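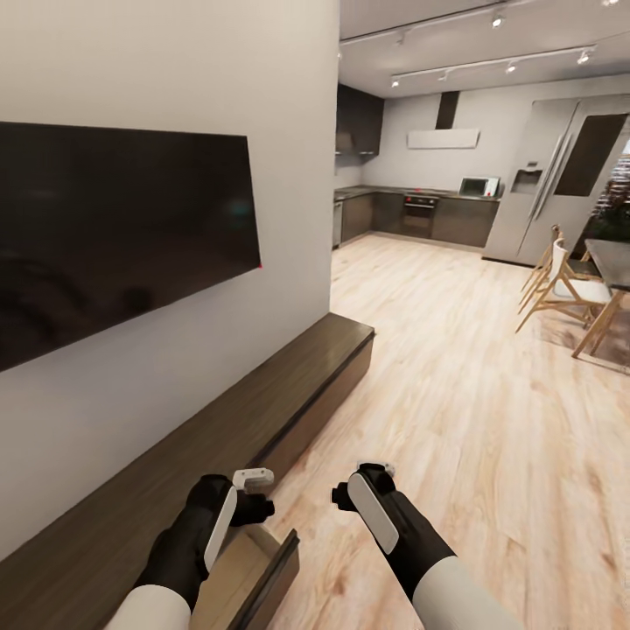 모라디 X 둘라리 울 블렌드 가디건 (MORADI X DULARI) 재입고

드디어 재입고. 문의 너무 많이 주셔서 급하게 페이지부터 엽니다. 상세 컷은 순차 업데이트.

업데이트 2022년 5월 24일

모라디가 니트 브랜드 둘라리랑 같이 만든 가디건이에요. 지난 11월에 한 번 나왔다가 사이즈 빠지는 바람에 못 사신 분들 계시죠. 같은 실, 같은 패턴. 단추만 바뀜. 예전 단추는 광이 좀 있었는데 이번엔 무광 뿔단추 느낌, 색도 한 톤 어두워요. 개인적으론 이쪽이 훨씬 나음.

디자인은 로스탐 살레히. 둘라리에서 스웨터 라인 쭉 맡아온 분이고 모라디랑은 이번이 첫 협업. 어깨선 살짝 내려오고 소매통 넉넉, 밑단은 잡아주는 핏이라 허리에서 한 번 끊깁니다. 키 작은 분들도 부해 보이지 않게 총장 짧게 뺐어요.

컬러
오트밀 / 잉크네이비 / 벽돌 / 세이지
총 4가지. 세이지는 신규 컬러고 수량 제일 적음. 벽돌은 모니터에 따라 주황으로 보일 수 있는데 실물은 더 차분해요.

소재
울 60 나일론 30 알파카 10
안감 없음. 맨살에 입으면 목 쪽 살짝 까슬할 수 있어요. 예민하신 분은 얇은 티 하나 받쳐 입으세요.

무게
M 기준 422g. 보기보다 가벼워요. 에어컨 센 사무실에 걸쳐두기 딱 좋은 정도?

사이즈 (단면, cm)
S 어깨 47 가슴 52 소매 55 총장 54
M 어깨 49 가슴 55 소매 56 총장 56
L 어깨 51 가슴 58 소매 57 총장 58
재는 위치에 따라 1~2cm 오차 있습니다. 니트라 어쩔수 없어요. 이걸로는 불량 처리 안 됩니다.

정사이즈 추천. 55는 S, 66은 M. 남자분 95 입으시면 L 맞고 100부터는 좀 낍니다. XL은 계획 없음 ㅠㅠ 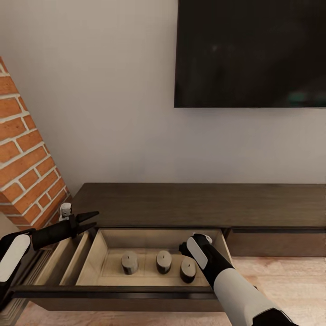

모라디 시즌북 Vol. 4

시즌북은 구매하신 분께 한 권씩 같이 넣어드려요. 따로 판매는 안 함. 이번 호는 서네스우드 공방 이야기랑 살레히 인터뷰, 스와치 페이지까지. 종이가 얇아서 배송 중에 모서리 눌릴 수 있는데 교환은 어려워요. 양해 부탁드릴게요.

인터뷰에서 제일 좋았던 부분만 살짝 옮기면,
"단추를 다 채웠을 때보다 하나 풀었을 때 예쁜 가디건을 하고 싶었다. 그래서 앞단을 세 번 다시 떴다."
입어보시면 무슨 말인지 바로 알아요. 두번째 단추까지만 열어보세요!

코디
오트밀엔 생지 데님. 네이비는 흰 와이드 슬랙스. 벽돌은 의외로 회색 조거랑 잘 붙고, 세이지는 저희도 아직 고민중인데 크림 롱스커트가 지금까진 1등. 가방은 모라디 미니 호보 같이 보시는 분 많아요.

세탁
드라이 권장. 손세탁 하실 거면 찬물에 중성세제, 비틀지 말고 눌러서 물기 빼고 뉘어서 건조. 건조기 절대 금지. 옷걸이에 오래 걸어두면 어깨 뿔 나요. 접어서 보관하세요. 보풀은 초반에 팔 안쪽 위주로 올라옵니다. 손으로 뜯지 마시고 보풀제거기로 살살.

배송
재입고 알림 신청하신 분이 2,223명 넘게 계셔서 초반 주문은 출고가 밀릴 수 있슴니다. 순서대로 나가요. 입금 확인 후 영업일 기준 3~5일 정도 봐주세요. 제주, 도서산간은 추가 배송비.
이스테드스테드 매장 픽업도 가능. 주문할 때 배송 메모에 '픽업'이라고만 적어주시면 준비되는 대로 문자 드려요. 신분증 말고 주문번호만 보여주시면 됨.

교환 / 반품
받으신 날부터 7일 이내. 택 제거, 향수 냄새, 화장품 묻은 건 불가. 컬러 교환은 재고 있을 때만 되고 세이지는 사실상 어렵다고 봐주세요. 왕복 배송비는 고객님 부담, 불량은 당연히 저희가 냅니다.

자주 물어보시는 것
이전 단추 버전 남은 거 있나요 → 없어요. 전량 소진.
여분 단추 주나요 → 네 안쪽 케어라벨에 하나 달려 있어요.
선물 포장 → 됩니다. 박스 추가 옵션 선택.
다음 재입고 → 미정. 실 수급부터 다시 봐야 해서 말씀드리기가 어려워요.

그 외 문의는 Q&A 게시판에 남겨주세요. 전화는 연결이 잘 안 돼요.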